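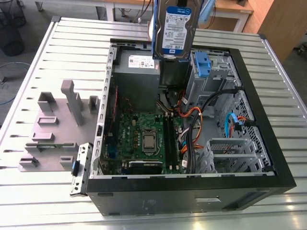
## 켈루섹(Kelluseck) 데스크톱 분해·조립 셀 갤러리

**1TB 하드 드라이브.** 3.5인치 규격이고 파란색 플라스틱 캐디에 끼운 채로 다룹니다. 본체는 옆으로 눕히고 측면 패널을 떼어 놓은 상태로 작업합니다.

켈루섹은 델라우(Dellau)에서 공급하는 데스크톱 컴퓨터용 로봇 작업 셀입니다. 중고 PC 재정비 업체, 사내 전산 장비를 한꺼번에 교체하는 기관, 부품 회수 업체에서 주로 문의합니다. 이 페이지에는 작업대와 대상 본체가 보이는 사진을 올리고, 문의가 많은 사항을 사진 옆에 적었습니다. 제품 사양서 전체는 상담 신청 후 메일로 보내 드립니다.

### 작업대

상판은 알루미늄 프로파일을 나란히 배열한 구조입니다. 프로파일 사이의 홈에 고정구를 물릴 수 있어서 본체 크기가 달라져도 상판을 새로 가공하지 않습니다. 고정구 위치를 바꾼 뒤에는 기준점을 다시 잡아야 하고, 이 절차는 설치 교육에 들어 있습니다.

상판은 빛을 반사합니다. 창가나 강한 조명 바로 아래에 설치할 예정이면 현장 점검 때 미리 말씀해 주십시오. 조명 각도를 조정하거나 차광막을 추가합니다. 차광막은 별도 품목입니다.

### 부품 트레이

회색 트레이는 본체 왼쪽에 둡니다. 블록과 기둥, 얕은 홈으로 부품 자리를 나눈 판이며 고객이 다루는 기종에 맞춰 배치를 바꿀 수 있습니다. 배치 변경을 원하시면 부품 실물이나 치수 도면을 보내 주십시오. 담당은 율바 노르딘(Ylva Nordin)입니다.

트레이만 따로 주문하는 것도 가능합니다. 품번은 417이고, 기본 배치와 주문 배치의 품번이 같으니 주문서 비고란에 배치 종류를 꼭 적어 주십시오.

### 하드 드라이브와 케이블

가장 많이 의뢰받는 작업은 드라이브 탈거와 장착입니다. 케이지에 캐디를 넣는 방식의 케이스를 기본으로 지원합니다. 나사로 직접 고정하는 케이스는 전동 드라이버 모듈이 필요합니다.

SATA 케이블과 전원선은 기종마다 지나가는 길이 다릅니다. 같은 모델이라도 이전 사용자가 선을 다시 정리해 놓은 경우가 있어, 도입 전에 실제 물량 중에서 본체 26대를 골라 시험하도록 권합니다. 시험 결과는 본체별로 기록해 드리며, 사람이 손으로 처리해야 하는 기종은 목록에서 따로 표시합니다.
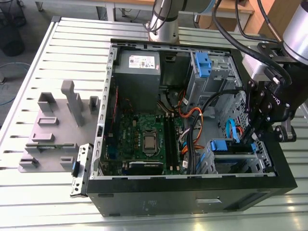
*케이스 오른쪽 위의 그리퍼. 손가락 끝이 하단 드라이브 베이와 파란색 SATA 케이블 쪽을 향해 있다.*

### 그리퍼와 로봇 팔

그리퍼는 검은색 판재와 링크로 구성되어 있고 원통형 팔 아래에 장착합니다. 케이스 안쪽은 공간이 좁으므로 도입 상담 때 드라이브 베이 주변 여유 치수를 먼저 확인합니다. 전면 베젤이 두꺼운 케이스는 접근 각도를 따로 등록해야 합니다.

표준 구성은 팔 2대입니다. 한 대만 쓰는 구성도 주문할 수 있으나, 나중에 두 번째 팔을 추가하면 제어반을 교체해야 합니다. 증설 가능성이 있으면 처음부터 2대용 제어반으로 견적을 받으시는 편이 낫습니다.

팔에 연결되는 케이블은 바깥으로 지나갑니다. 작업대 주변에 선반이나 모니터 거치대를 둘 경우 케이블이 움직이는 범위를 비워 두십시오.

### 메인보드 작업

메모리 모듈의 장착과 탈거는 선택 기능입니다. CPU 소켓 작업은 현재 판매 항목에 없으며, 쿨러 분리와 서멀 그리스 제거는 작업자가 직접 해야 합니다. 확장 카드는 고정 브래킷의 모양에 따라 가능 여부가 달라지므로 브래킷 사진을 첨부해 문의해 주십시오.

### 설치와 납기

- 기본 납기: 발주 확정 후 39일
- 트레이 배치 변경: 도면 승인 후 제작 시작
- 설치 교육: 현장에서 진행, 교육 자료는 한국어와 영어로 제공
- 전원과 바닥 조건: 현장 점검표 참조
- 시험용 본체 운송비: 고객 부담

기존 에스코바르(Escobar) 작업대를 쓰는 고객은 상판을 그대로 두고 팔과 트레이만 들일 수 있습니다. 두데크(Dudeck) 작업대는 홈 간격이 맞지 않아 어댑터판이 필요하며, 어댑터판은 7월부터 재고로 보유하고 있습니다.

### 문의

견적과 현장 점검 일정은 솔레다드 에스테반(Soledad Esteban), 설치 후 기술 지원은 타데우시 코즈워프스키(Tadeusz Kozłowski)가 맡습니다. 문의하실 때 케이스 모델명과 월 처리 대수를 함께 적어 주십시오. 모델명을 모르면 측면 패널을 연 사진으로도 접수됩니다.

페이지 수정일: 2021년 12월 7일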